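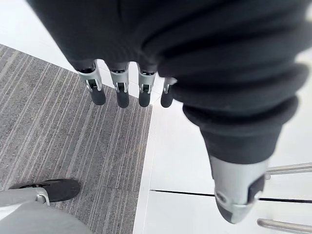 Toment hand with fabric cover fitted, four fingers and thumb.

Toment Hand and Cover Set: planning your purchase

Womari supplies the Toment hand as a set with its soft cover. Many customers ask us first for the price of the hand, but the budget should also include the parts that wear. For one year of normal work we advise to plan the following:

Hand, left or right: one per arm
Fabric cover: 2 per hand
Fingertip pads: 4 spare
Mounting kit: included

The cover is priced separately from the second piece on. It closes at the wrist and can be changed without removing the hand. Please order the cover for the correct side, left and right are not the same.

Before you order, please check the space where the robot will stand. Carpet and smooth floor are both possible, but tell us if your robot must pass from one to the other, so that Hemi Ormsby can include the floor visit in your quotation.

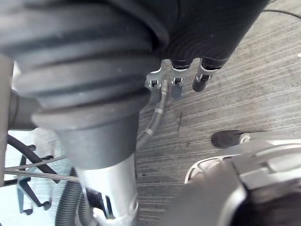
Cables and moving joints need their own line in the budget. We recommend one inspection every six months, and it takes around two hours per robot. If you have a service contract with Noguchi, the inspection is already covered and you pay only for parts.

Delivery of the hand is normally four weeks. Covers are kept in stock. Orders for delivery in April should reach us before the end of February.

For a quotation, write to Heloísa Guimarães in the sales office and tell her the model of your arm, the side, and the number of hands. Prices are without tax and shipping.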